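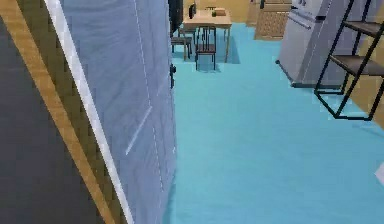
*Simulated room with the door panel on the left and the table beyond it.*

Hi all,

Good news on the door task, and I'm too pleased with it to wait for Monday's call!

Asuka Honda wrote:

> Adjoa, before you put Moten through the full set, can we check that it copes when the surfaces change? The Baltow baseline looked fine until we swapped the floor, and then it kept reaching for the wrong edge of the door. I'd also like to see the failures split by cause, not one lump figure.
>
> Asuka

Yes, and yes. I ran 534 episodes with the floor, wall and door textures drawn afresh each time, and the door angle varied too. Moten missed the door in 17 of them. Baltow missed it in 48 on the same seeds, so we're well ahead even without the depth input.
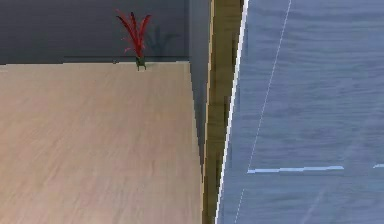 I've split the 17 by cause, as you asked. In eight, the policy picked the frame edge instead of the door edge, so your hunch still holds, only far less often. The rest were timeouts: it found the right edge and then dithered until the clock ran out. I find those rather cheering — a longer time limit may fix a few of them, and I can test that without training anything again.

The change that helped most was the dullest one. We now hold one set of textures fixed for a whole episode and redraw them only at reset. The old Ankrah loader was redrawing partway through, and the edge tracker hated it.

Could someone with time on Drarnolitz repeat the run with new seeds? The config is in the shared folder, under door-textures. I'd love a second pair of eyes on the timeouts as well, particularly from anyone who has worked on the reward for the last bit of the reach.

Adjoa Sowah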